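The Second Row

The club physio set the scrum machine to 2,000 and stood back with his clipboard. It was a steel sled with eight pads and a gauge on the left side, and it had been serviced in March. The lock packed down behind the hooker and the loosehead, bound on the right, and waited for the call.

He had played every match of the Leris season at number four. He weighed what the position required. He was replaced, on average, late in the second half, and his tackle completion was the third highest in the squad. The coach had these figures on a laptop and referred to them more often than to the player.

On the call they engaged. The gauge rose to 1,700, held, and dropped back. The coach wrote down the peak and the time to peak.

"Again," he said.

They went again. The peak was higher and arrived later. The coach said the left side was straightening its legs before the right, and that the angle at the knee should be the same on both sides at the moment of contact. The lock adjusted his feet by the width of a stud. On the third attempt the gauge passed 2,000 and stayed there for the full count.

Away to Mensah

The ground at Mensah held 3,925 and was two-thirds full at kickoff. The pitch sloped toward the river end. Leris had lost the toss and played uphill in the first half, which meant that every scrum had to be set slightly lower than in training, and every lineout throw to the back had to be flatter.

The lock had a list of eight lineout calls. Each was a town followed by a number, and only the number mattered if the town began with a vowel. In the sixth minute the hooker called one that did not. The lock stepped forward, stepped back, and was lifted. The ball came to him at full reach and he brought it down on the Leris side.

Nine minutes later the same call was used and the Mensah jumper went up in front of him. He noted that the opponent had moved before the call was finished. He told the hooker at the next stoppage. The hooker said they would stop using it until halftime.

At the break the score was 8 to 3 against them. The forwards sat along one wall and the backs along the other. The coach spoke for two minutes. He asked for the drive to be held one second longer at the maul before the ball was moved back, and for the second row to keep its hips below its shoulders. There was no other instruction. The lock drank half a bottle of water and retied the tape on his left wrist.

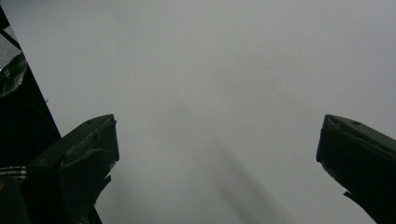
The Last Scrum

With four minutes left the score was 8 to 6. The referee gave a scrum five meters from the Mensah line, put-in to Leris. The front row had been on the field for the whole match, and the loosehead was breathing through his mouth.

The lock put his right knee on the grass and bound. He checked his feet. The left was ahead of the right by the width of a stud, so he moved it back. The referee gave the first word and then the second. On the third they engaged.

There was no gauge. He knew the load by where it arrived, first in the shoulder, then in the lower back, then in the calf. It arrived in all three places together. He kept his knees at the angle they had practiced and counted. At one, the scrum was level. At two, the Mensah tighthead shifted his weight onto his outside foot. At three, the lock felt the row in front of him go forward, and he took a short step, then another.

The ball was at the number eight's feet. The number eight left it there. They took two more steps and the line passed under the lock's chest. He saw it as a strip of white between his hands. The number eight dropped on the ball, and the whistle went.

The conversion was missed. It finished 11 to 8.

On the bus the coach passed his laptop back along the aisle. The lock read his own row from left to right. Tackles, carries, lineouts won, meters gained, penalties conceded. The scrum had a single entry, marked as won, the same as the six before it. He handed the laptop to the hooker and looked out at the road to Bretora, where they would play next.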